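Prerncombe Workshop
Bench and small parts inspection: control components
April 2018
Form revision 2. Complete one sheet per bench. Mark each item S (satisfactory), A (attention) or N/A, and write a comment against every A.

Section 1. Bench surface

1.1 Carpet covering flat, edges bonded down. S
Comment: Lifted corner reported in December has been re-glued. Holding.

1.2 Covering free of swarf, wire offcuts and solder. A
Comment: Short strands of stripped copper found in the pile. Vacuum with the narrow nozzle; a brush pushes them further in. Repeat before the next batch of switches is handled.

1.3 Joint between bench and adjoining desk level and closed. S

1.4 Drinks and food absent. S

Section 2. Electrical supply to the bench

2.1 Socket strip fixed, with no cracked faces. S

2.2 Residual current device tested by button. S
Comment: Tripped at first press and reset normally.

2.3 Flexible leads free of cuts and tape repairs. A
Comment: One extension lead had insulating tape near the plug. Withdrawn and tagged. Replacement to come from stock, 2 m length, not the longer one, which ends up coiled under the bench.

2.4 Leads routed clear of the working area. S

Section 3. Stored stock

3.1 Drawer labels legible and matching contents. A
Comment: Drawer 72 is labelled for normally open contact blocks and held a mixture of normally open and normally closed. Emptied and sorted. The label is correct and stays as it is.

3.2 Stock card agrees with drawer count. A
Comment: Card for the Carrasco contact blocks shows 254. Drawer count was lower by two. Both were later found fitted to switches on the bench and not booked out. Card corrected.

3.3 Obsolete parts separated. S
Comment: Undis pattern collars are in the quarantine bin. Do not return them to the drawers. The thread is close enough to start on a current body and will then bind.

3.4 Purchase paperwork filed. S
Comment: Fonden delivery note 2,068 filed with the order.

Section 4. Push buttons and switch bodies

4.1 Caps secure on stem, no rotation under finger pressure. S

4.2 Collars present and hand tight. S

4.3 Contact blocks latched fully home. A
Comment: Two blocks were seated on one side only. They look correct from the front. Check from the side, or pull gently on the block; a latched block does not move.

4.4 Terminal screws backed off evenly, none missing. S

4.5 Button returns freely when pressed off-centre. S
Comment: Mushroom heads to be pressed at the rim in several positions as well as at the middle. A sticking head is rejected. Do not lubricate.

4.6 Translucent bodies free of crazing. N/A
Comment: Not examined at this visit. The task lamp was out for repair and the overhead light is not adequate for the check.

Section 5. Trays and sorting

5.1 Trays clean, rims unbroken, no sharp moulding flash. S

5.2 Trays sit flat and do not rock. S

5.3 Blue tray and red tray kept apart, with a clear strip of bench between them. S

5.4 Complete buttons stood upright on the switch body where the shape allows. A
Comment: Parts left on their sides roll when the tray is lifted, and contact blocks take the knock. Stand them up before moving a tray.

5.5 No component left on the bench covering at end of work. A
Comment: A green-capped button between the trays belongs in one tray or the other before the bench is left. Black collars and dark bodies are easily missed against carpet once the light is off.

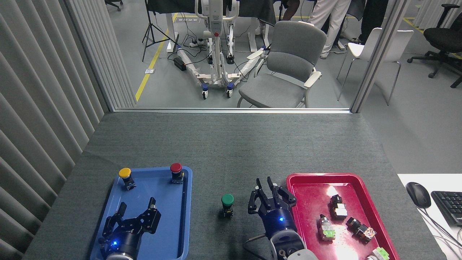
Remark added by the second checker: cap colour should not be used to decide which tray a button goes in. The caps are interchangeable and the contact arrangement is set by the block, so a red cap proves nothing about what is behind it. Item 5.5 should read "sorted by contact block, confirmed with a meter".

Response: accepted in part. The meter check will be added as a new item 5.6. Item 5.5 keeps its wording, as it deals with leaving parts out and applies to items of any type.

Section 6. Adjoining desk

6.1 Keyboard and mouse leads clear of the tray area. S

6.2 Desk surface free of loose components. S

6.3 Stock record closed or locked when the desk is unattended. A
Comment: Record was open with an unsaved entry. Saved and closed.

Actions carried forward
1.2 Vacuum covering.
2.3 Fit replacement lead.
4.6 Examine translucent bodies when the lamp is back.
5.6 Add meter check to form, next revision.

Allow around 2 hours for the repeat inspection. Sections 2 and 4 are to be done in full; the remainder may be limited to items marked A.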